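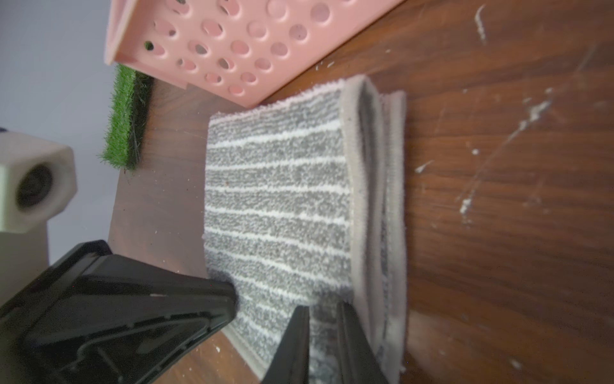 Washing, Drying and Folding Microfiber Cloths

Last updated 2 Feb 2024 by Despina Margaritis

Applies to: chenille, striped and plain-weave microfiber cloths with or without a bound edge. Does not apply to flat mop pads with hook-and-loop backing, which are covered on their own page.

What you need

Mild liquid detergent, no softener
A mesh wash bag for bound cloths
A lint brush or a strip of wide tape
A flat, clean tabletop
A basket for the finished stack, preferably one with perforated sides

1. Sort

Separate microfiber from cotton before anything goes in the machine. Microfiber picks up cotton lint in the wash and holds it, and the lint shows most on gray and other dark piles. Towels, socks and flannel are the usual sources. If the load is too small to run by itself, add synthetic sportswear.

Sort again by soil. Cloths used with wax, furniture polish or oil go in their own load. Once oil gets into a glass cloth it will streak, and a second wash rarely fixes it.

2. Remove lint and debris

Shake each cloth outdoors. Lay it flat, pile side up, and brush in one direction along the stripes. On looped or nubby pile, use tape in place of the brush: press, lift, move to a fresh section. Do not drag the tape. White specks that remain after two passes will usually come out in the dryer filter.

Check the edges at this point. A fuzzy edge with a few short fibers can be left alone. A loose thread longer than the width of a finger should be cut flush with small scissors. Never pull it.

3. Wash

Water temperature: 91 °F for normal soil. Warmer water is acceptable if the care label allows it.
Detergent: half the normal dose.
Load: drum no more than two-thirds full.
Cycle: normal, with an extra rinse.

Leave out bleach and fabric softener. Softener coats the fibers and the cloth stops absorbing. If a cloth has already been washed with softener, run it through two cycles with no detergent and test it with a spoonful of water on the counter.

4. Dry

Tumble on low or no heat for around 84 minutes for a full load of thick chenille cloths. Plain-weave cloths take less time and should come out first. Skip dryer sheets. Clean the filter before the load and again halfway through if you are dealing with a lot of lint.

Line drying works too. Hang by the binding, and keep the cloths clear of anything that sheds.

5. Fold

The border band is thicker than the body of the cloth, so folds made directly on the band tend to spring open. The method below keeps the bands stacked along one side.

a. Lay the cloth on the table with the stripes running left to right.
b. Smooth from the center toward the edges with the flat of the hand.
c. Take the left edge and bring it over to the right, stopping a little short of the right edge so the two bands sit offset.
d. Press down on the body of the cloth, then along the fold.
e. Fold once more, bottom to top, if the cloth has to fit a narrow basket.

A thick cloth will form a rounded ridge where the layers double up. Some ridge is normal. If it is too high for the cloths to stack, open the cloth and increase the offset in step c.

Small cloths need only one fold.

6. Store

Stack the cloths in the basket with the rounded side facing out, so one can be lifted without disturbing the others. A stack of 12 is the practical limit for chenille; beyond that the lower cloths flatten and the pile leans. A basket with holes in the sides lets any remaining moisture out. Keep it off the floor and away from open shelves near the dryer vent.

Keep separate stacks for glass, counters and bathroom.

Troubleshooting

Cloth pushes water around. Softener or detergent residue. Rewash with no detergent and an extra rinse.

Pile feels stiff. Too much heat. This is permanent in most cases. Move the cloth to garage use.

Binding has curled. Dampen the band, pull it straight by hand and dry flat under a cutting board.

Stripes look wavy after folding. The cloth was stretched in step b. Use less pressure and smooth again.

Revision notes

October: drying time corrected after a reader, Kosmas Liapis, pointed out that the earlier figure was for plain-weave cloths only. Step 5c reworded.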